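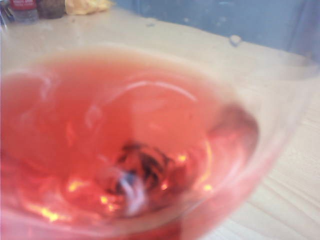
The Zunow is a tabletop drinks-making arm sold as a kit by Ostermann, a small workshop firm in Gristham. It is built for home counters and small cafés, and it pours, stirs and carries drinks in ordinary glassware. Its designers were keen from the start that it should cope with see-through things, which are famously hard for machines to judge, and a rounded glass of pink-red liquid on a pale tabletop, full of little yellow-orange glints, is just the sort of thing the wrist camera has to make sense of. It does so remarkably well!

Search this site Go Advanced search

Updated 1st April by the Gurnia Household Machines Desk

Print this page | E-mail this page

Design

The kit arrives as 111 parts, counting screws, and goes together in roughly 4 hours. The arm has a padded two-finger grip and a small camera at the wrist, so the view moves with the hand and is at its closest just when it matters most (a lovely bit of thinking). Quick moves do blur the view, and the arm slows down for the last stretch before it touches a glass.

Recipes

The standard set holds 40 drinks, all of them cold. Owners can add their own by guiding the arm through each step by hand, a wonderfully simple method that needs no typing at all. A further 13 recipes, mostly fruit cordials, were added in March.

Reception

Gurnia, the household machines yearbook, praised the gentle grip and the clear printed manual. It was less taken with the noise of the shoulder motor. Stemmed glasses remain a weak point, and Ostermann sells a wider pair of finger pads for them.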